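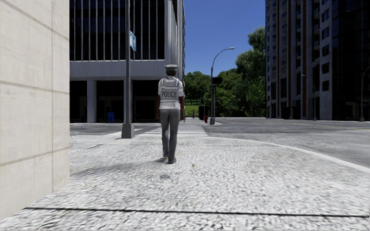

Mawuli Agbeko was 13 when he started sweeping the floor of his uncle's shoe repair shop in Nivwood. He now runs the place himself, under the family name Nutsugah, two doors down from the old location. He works alone most of the week, and a part-timer comes in on Saturday to run the counter.

I met him in the afternoon, when trade is slow. He kept working while we talked, pulling the worn heel off a brown boot with a pair of pliers.

"People bring them in too late," he said. "If the heel is gone and you keep walking, you start wearing the part the heel sits on. Then I have to build that up first, and it costs you more."

Most of his work is heels and soles. He also stitches bags, replaces zippers and stretches shoes for customers who bought the wrong size and lost the receipt. He stopped cutting keys when the machine broke and says he doesn't miss it.

Agbeko never planned to take over. He trained as a bookkeeper and spent 8 years in the office of a flooring supplier called Gosero. When his uncle's hands got bad, he came back to help in the evenings, and then for full days.

"I told my boss I needed two months," he said. "He knew before I did that I wasn't coming back."

The bookkeeping has helped. His uncle kept orders on paper tags in a cookie tin, and when Agbeko went through it he found 136 pairs that had never been picked up. Some had been on the shelf for years. He phoned every number that was still readable, gave the rest of the shoes away, and put up a sign saying that repairs are held for 90 days.

Asked whether the sign works, he shrugged. "Some people read it." 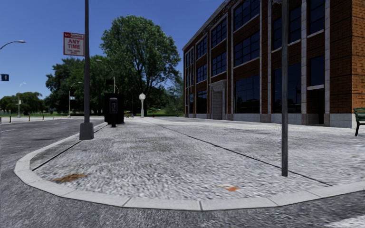
Foot traffic has changed since his uncle's time. Office workers used to drop shoes off on the way to the train and collect them on the way home. Fewer of them come in every day now, and those who do tend to wear sneakers. Agbeko was slow to accept sneakers as part of the trade.

"My uncle would not touch them. Glue and foam, he said. But a man came in with a pair he really loved, and the sole was hanging off, and I thought, well, it's still a shoe."

He cleans and re-glues them now, and will replace a sole if he can find one that fits. He turns down the cheapest ones and tells the owner why. He orders most of his rubber from Kukosden, a wholesaler that still sends a printed catalog each May, and he keeps the old ones under the counter.

The hardest job, he said, is matching color. Leather fades, and a new patch of dye will show if he gets it wrong. He tests it on the tongue first and looks at it by the window.

He has no one lined up to follow him. His daughter can put on a heel, but she is studying to be a dental hygienist and he has not pushed her.

"She's quicker than I was," he said. He set the boot down, wrote out a tag and tied it through the top eyelet. "She says the shop smells. It does smell."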